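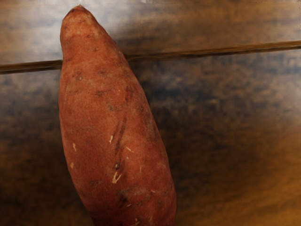 Sweet potato on a brown wooden surface

Furnival Community Help: State and Local Government

Question
Can a newly elected district governor cancel projects approved by the previous administration?

Posted Nov 6, 2022

I serve as secretary of a farmers' association in Dastlow district. The outgoing governor signed an order for storage sheds and a feeder road to Tesholm, and the district assembly voted the money in October. The governor-elect has stated publicly that all ongoing projects will be "reviewed." Our members wish to know whether the incoming administration may lawfully stop the work, and to whom a formal letter should be addressed before the handover. The contractor has already been given the site. We have a copy of the order but not of the contract.

3 answers

Answer by Manikandan Murthy

The answer depends on the stage each project has reached. An executive order on its own can normally be withdrawn by a later governor. A budget line voted by the assembly is different: it authorizes spending, and in most districts a governor who does not intend to spend it must report that fact to the assembly. It does not, in itself, oblige the governor to build anything.

A signed contract is the strongest of the three. The new administration inherits it along with every other obligation of the office. It may still terminate, but only under the terms of the contract, and the contractor may be entitled to payment for work done and for the cost of leaving the site.

I would therefore recommend that your association request a certified copy of the contract from the district works office — the order alone will not tell you enough. Ask also for the record of the assembly vote. Your letter should be addressed to the head of the transition office, with copies to the clerk of the assembly and to the member for your ward. Give the order number and the date of signature, and state plainly what you are asking for. A request that the feeder road be listed in the handover notes is more likely to receive a reply than a general appeal for continuity.

Please confirm the local rules with the clerk. Reporting periods differ from one district to another.

Answer by a member in Vodbridge

They can review whatever they like. Ours reviewed the market drainage for a whole term and the file is still under review. Get your assembly member on the matter early.

Answer by a member in Tesholm

I agree with the first answer as regards the contract. One addition: check whether the sheds and the road were let together or as separate contracts. In our ward they were separate, and the incoming administration kept one and dropped the other. The works office register is open to the public during office hours, and a written request is not required to inspect it, although copies must be paid for.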